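Castton Handling Group: Minutes of the Safety and Faults Meeting, February
Held in the Leltstead office, 2:00 p.m. Present: operations, maintenance, software, and the Pistport site by phone.
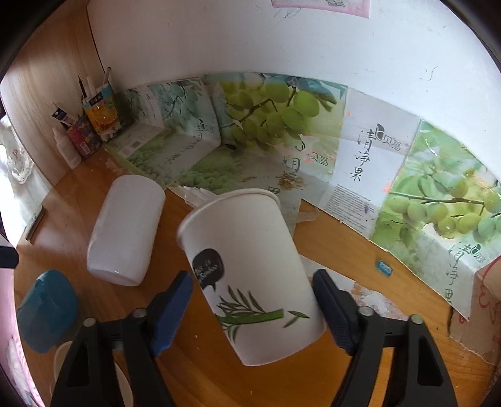 1. Gripper closing fault
The meeting was called to go over the fault on the Furtado two-finger gripper, which closed without a command while an operator had a hand near the fingers. The operator's left index finger was pinched and bruised. First aid was given on site and no time was lost. The fault happened during paper cup trials at Pistport. Maintenance noted that a cup lying tilted between the open jaws, with a pad close against its side, is the position in which operators are most likely to reach in and straighten it by hand. Operations confirmed the operator was doing this when the jaws closed.

2. Cause
Software reported that the log shows a lost connection to the gripper controller, followed by a reconnect after 400 milliseconds. On reconnect the controller carried out the last close command left in its buffer. It should have cleared the buffer and held position. The fault was repeated on the bench at Leltstead 2 times in 100 forced disconnects. Both times the jaws closed at full speed.
Maintenance found the cable connector at the wrist worn, with one pin making poor contact. The connector is not on the current inspection list. It was agreed that the connector explains the lost connection but that the buffer is the main fault.
Pistport asked if the force limit had been active. Software said no. The limit is set at the start of each session and was dropped at the reconnect.

3. Earlier reports
Pistport said that crushed cups had been written up before as operator error. Maintenance will go back through the fault sheets, starting at sheet 116, and mark any that match this one. Operations asked that the sheets have a separate box for "moved without command."

4. Interim measures
Cup trials are stopped on this gripper until the controller update is installed and tested.
Other grippers of the same type may be run only with the stop button within reach of a second person.
Hands are to stay clear of the jaws unless power to the gripper is off. This includes picking up or turning a fallen cup.

5. Actions
Software: clear the buffer on reconnect and restore the force limit before any motion is allowed. Send the test results to all sites.
Maintenance: replace the wrist connector and add it to the inspection list.
Operations: reissue the hand safety sheet and have it signed at both sites.
Pistport: keep the old connector, bagged and labeled, and send it to Leltstead.

6. Other business
Pistport asked for a second set of finger pads. Held over until the trials restart.

Meeting closed 3:10 p.m. Next meeting in March, after the bench tests.

Castton Handling Group | Contact the Leltstead office | Copyright Castton. All rights reserved. | Back to top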